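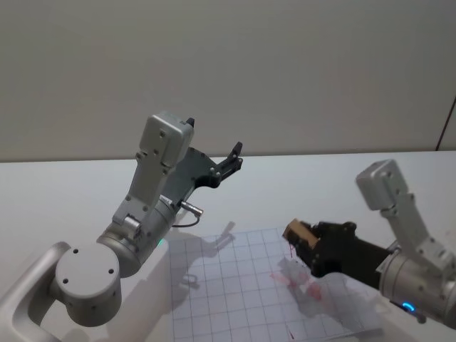 ## Before you start a two-arm session

Applies to both Femitz benches. Last changed 2025-07-16.

1. Lay the grid sheet on the table so both grippers can reach the middle of it. Tape the corners.
2. Check the light on each arm. If either one is off or blinking, stop and log it under Onell.
3. Open both grippers and move each arm through its full range at 20 percent speed. Watch the cables — a loop that pulls tight at the top of the reach needs more slack.

## During the session

4. Only one arm works over the grid at a time. The other waits to the side with its gripper open.
5. Keep hands off the table while either arm has power. To move something by hand, press the stop and wait 5 seconds.
6. Pause if red or any other color gets on the sheet. Note which cells are marked, then decide whether to go on or change the sheet. Stained sheets are not reused for position checks.
7. Don't let a gripper hold a block for over 55 seconds between moves. Set it down and pick it up again.

## After

8. Park both arms, then cut power at the Skamley box.
9. Wipe the jaws with a dry cloth. No solvent on the fingertips.
10. Write up any contact between the arms on form 2248, even a light touch.

The Türkmen bench gets its own version of this page in September. Until then, use steps 1 to 5 there and ask before doing anything with liquids.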